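Pascombe House Residents' Group
Minutes of the July meeting, held in the Ornutley lounge
Meeting opened 4 p.m.

1. Previous minutes
Accepted with one correction: the shelving from Baluyot was paid for in full.

2. Small items for the Peria toy sale
Packing of small items has started in the upstairs bedroom.

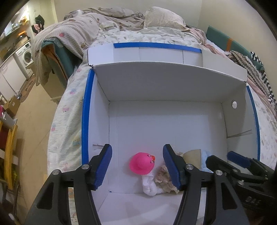
Small items are to be packed by household, toys and cloth things together, and sorted at the hall. The white box on the bed has the pink rubber duck in it along with the ruffled piece and the light blue fluffy one. It was agreed not to tape any box shut until its list is written. Limit of 4 boxes per household.

3. Labels and pricing
Around 2,000 price stickers are left from last year. No more to be ordered. Soft toys stay at the old price. Rubber toys to be priced singly.

Boxes with blue edging go to the front table, where the lids can stay open.
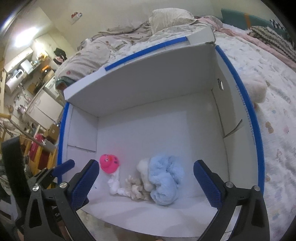
4. Hall booking
Hall is booked from 2 p.m. The key must be collected the evening before. Parking still to be confirmed.

Meeting closed 4:50 p.m.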